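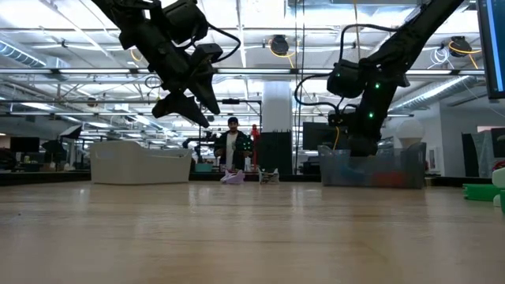 Two Arms, Two Bins and a Very Long Friday

Home | Features | Reviews | Workshop | Subscribe

I'd been pestering Jade Bickerstaff for months to let me play with her grippers, and in March she finally gave in. Her team at Lestgate has a pair of black arms hung over a wooden table, a bin at each end of the far side, and a job that sounds like something you'd give a toddler: get the stuff out of one bin and put it somewhere else. I figured I'd be bored by lunch. I was so wrong!

We were comparing two sets of fingers. The Caputo ones are stiff and cheap and they close like they mean it. The Drimov set has more give, costs $515 a pair, and feels lovely in your hand (I kept squeezing them, sorry Jade). Same arms, same controller, same pile of odds and ends, which that morning ran to a purple lump with corners in all the wrong places and a few things in blue and red.

Picking things up off the open table was easy with either set. Reaching into a bin is another story. The wrist has to come down nearly straight or it clips the rim, and then the fingers need room to open, and there's a wall right where you want to be. The Caputos kept pinning things against the plastic and then sort of shoving them along. I drove for a while myself and did it worse than the software, and Wim Mulder, who wrote most of the software, was very nice about it.

The Drimovs slid down beside things much better. They also let go of the purple lump three times in a row, once from high enough that we all said "oh!" together. Wim blamed the grip force setting and went off to change it, and after that it held, mostly.

Then there are the cables. Every arm demo I've ever seen online hides them, but in real life you spend half your day watching a loop of black cable swing around and wondering if it'll snag. Give yourself plenty of slack and check it at full reach before you run anything fast.

Would I buy the Drimovs? For bins, yes. For a clear tabletop I'd save the money and put it toward a better camera, and Jade has already promised me a day with hers.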